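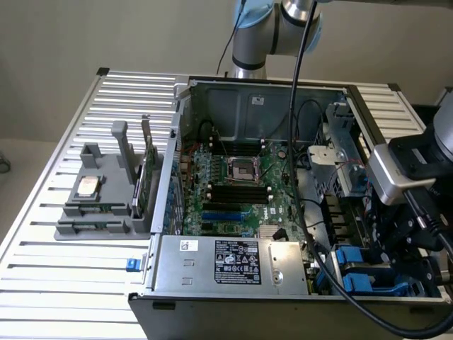
Repair shops should publish their diagnostic times

Most independent computer repair shops quote a price in one of two ways: a flat bench fee, or an hourly rate with no stated ceiling. Both hide the number a customer needs, the time it takes to find the fault. I think shops should publish it, by category of symptom, and update it every quarter.

Diagnosis and repair are different kinds of work. Replacing a power supply takes a predictable amount of time. Finding out that the power supply is at fault, and that the motherboard is fine, does not. A machine that fails to start can be sorted out with a known-good supply in minutes. A machine that restarts twice a week under light load may need days of testing, most of it unattended. Billing both under one flat fee means the first customer pays for the second.

Florian Auer ran the service desk at Jurneck for several years and kept a log of 400 desktop jobs. The median time to a confirmed diagnosis was 43 minutes. For faults that were present when the machine arrived, it was 10 minutes. For intermittent faults it was 195. Those figures come from one shop and one technician's habits, and I would not apply them elsewhere. They do show how little a single average tells anyone.

The usual objection is that published times become promises. Lesego Naidoo, who manages the Isent shop, put it to me this way: "If I print a number, every customer above it thinks I was slow." That is a fair concern, and it can be handled by printing a range. Dentists and auto mechanics already quote ranges for work of this sort, and their customers understand them.

A second objection is that small shops do not record time by symptom. Many do not. But the ticket systems I have used, Katsaros and Herska among them, store a time stamp for intake and another for diagnosis. What they lack is a consistent symptom field. A list of eight or nine symptoms, chosen at intake and left alone afterward, would be enough to start. Unattended testing should be logged separately from bench time, or the totals are useless.

There is a cost. Staff will sometimes pick the wrong category, and the first quarter's data will be poor. I would publish it anyway, with the job count beside each range – a range built on six jobs should be read as one. Customers deciding whether to repair an older desktop currently have less to go on than that.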